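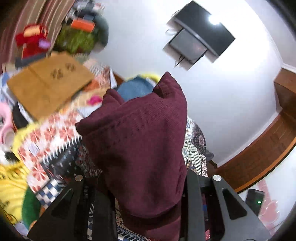

Como voltar a mexer-me sem transformar tudo num horário de ginásio?

Publicado por Nana Bawa em 9 de junho de 2019
Secção: Hábitos e bem-estar

Olá a todos! Peço já desculpa pelo tamanho disto, mas quem me conhece sabe que não sei escrever curto. Tenho um trabalho de secretária, passo o dia sentada, e desde março que ando a prometer a mim mesma que vou voltar a fazer exercício. Inscrevi-me no ginásio aqui de Jastidville, fui 3 vezes na primeira semana (toda contente, com garrafa nova e tudo!), duas na segunda, e depois comecei a inventar desculpas. A mensalidade continua a sair da conta, claro.

O que me custa nem é o exercício em si – gosto de andar, gosto de dançar na cozinha, até gosto de subir escadas se não for a correr. O que me custa é aquela coisa de ter de preparar o saco, ir, mudar de roupa, esperar pela passadeira, tomar banho, voltar. Quando dou por mim passaram duas horas e ainda não fiz o jantar. E depois fico com aquela sensação de que, se não tenho a hora inteira, nem vale a pena começar.

Já alguém aqui conseguiu sair deste "ou tudo ou nada"? Instalei a Vimo, aquela aplicação que conta os passos, mas confesso que me põe mais nervosa do que animada. Gostava de ouvir experiências de gente normal, com filhos, trabalho e preguiça. Não tenho problemas de saúde, só mesmo falta de hábito. Obrigada desde já e um abraço!

Žydrūnas Kazlauskienė

Querida Nana, revi-me tanto no teu texto que fui fazer um chá antes de responder, para o fazer com calma. Eu tinha 54 anos quando voltei a mexer-me a sério, e vinha de uma vida inteira de inscrições pagas e não usadas, por isso falo como colega e sem lições para dar.

A primeira coisa que me ajudou foi deixar de chamar "treino" àquilo que fazia. Comecei por sair do autocarro uma paragem antes, na rua Fitzsimmons, e fazer o resto a pé. São poucos minutos, mas de manhã cedo sabe tão bem! Fiz isso umas semanas sem acrescentar mais nada, e olha que me apetecia acrescentar, porque sou de entusiasmos. Só depois juntei uns exercícios simples em casa, de manhã, enquanto a cafeteira aquecia: agachamentos apoiada na bancada, rodar os ombros, ficar em bicos de pés. Faço-os de pijama e já não me envergonho nada de o dizer.

A segunda foi escolher um mínimo ridículo. O meu é dez minutos. Se ao fim de dez minutos quero parar, paro, e conta na mesma. Há dias em que paro. Há outros em que vou até ao parque de Rornis e volto, e quando chego a casa já passou uma hora e nem reparei – mas não saí com essa obrigação, percebes?

Quanto à aplicação, se te põe nervosa, tira-a do ecrã principal ou apaga-a por uns tempos. Eu também tive um contador e, num dia de chuva, dei por mim às voltas na sala porque me faltavam 1000 passos. A minha filha perguntou-me se eu tinha perdido os óculos. Agora ponho só uma cruzinha no calendário da cozinha nos dias em que me mexi, e chega-me perfeitamente.

Do ginásio, eu cancelava sem culpa, ou pelo menos perguntava se dá para suspender. No meu deixavam parar dois meses por ano e eu nem sabia, estava tudo no regulamento, em letra miudinha. Se gostas de dançar, vê também se a junta tem aulas. As de cá são baratas, o professor é um amor e ninguém repara se nos enganamos no pé.

Começa pequenino e vai com carinho. E volta cá para contar, que eu gosto de saber como as histórias continuam!

escada_acima

Escadas. Trabalho num sexto andar e nunca mais usei o elevador, tirando quando levo compras. No início parava no terceiro para respirar. É isto, não tenho mais nenhum truque.

Rosmaninho

Eu faço ao contrário e preciso mesmo do horário, senão não vou. Sem marcação fico no sofá. Mas cada um é como é. Quanto pagas aí de mensalidade? Aqui pediram-me 203 pela anuidade e achei caro, embora tenha piscina.

Nana Bawa

Obrigada a todos, a sério! Žydrūnas, li a tua resposta duas vezes, a segunda em voz alta ao meu marido. Amanhã vou perguntar pela suspensão e, quanto aos dez minutos, começo hoje depois do jantar, com música. Rosmaninho, pago ao mês, tenho de ir ver ao contrato e depois digo-te.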